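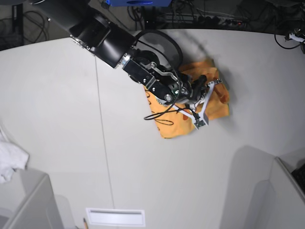 Teinture des cotons : notes sur le bain de fixation

Le lot de mai a été teint en deux bains, orange puis jaune, avec le même mordant à l'alun. Je consigne les paramètres ici parce que mon cahier précédent ne distinguait pas le poids sec du poids essoré, et que tous les pourcentages étaient faux.

Préparation

Le coton est pesé sec, puis décreusé à la cendre de soude pendant deux heures. Pour 400 g de fibre, je compte 13 % d'alun, dissous à part dans l'eau chaude. Anneliese Fuchs travaille plus haut en concentration, mais son eau est nettement plus calcaire que la mienne.

Le bain est monté lentement, puis laissé à refroidir jusqu'au lendemain. Un refroidissement rapide donne des marbrures le long des plis - défaut irrattrapable, même en surteinture.

Sur les jaunes, le pli reste le meilleur endroit pour juger l'unisson : la teinte y paraît plus soutenue, et un écart de nuance qui subsiste une fois le tissu à plat signale un mordançage inégal. 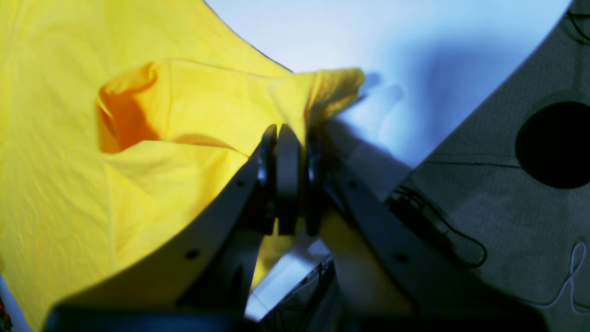

Rinçage

Trois eaux, la dernière avec un peu de savon neutre. Sepehr Kazemi m'a suggéré de supprimer la deuxième ; l'essai sur une chute de 200 g environ a dégorgé au premier lavage. Je garde donc les trois.

Séchage à l'ombre, sans pinces sur l'endroit. Le repassage se fait à l'envers, fer moyen.

Reste à vérifier la tenue à la lumière. Les échantillons sont sur le rebord de la fenêtre sud, à demi masqués par un carton, relevé chaque lundi.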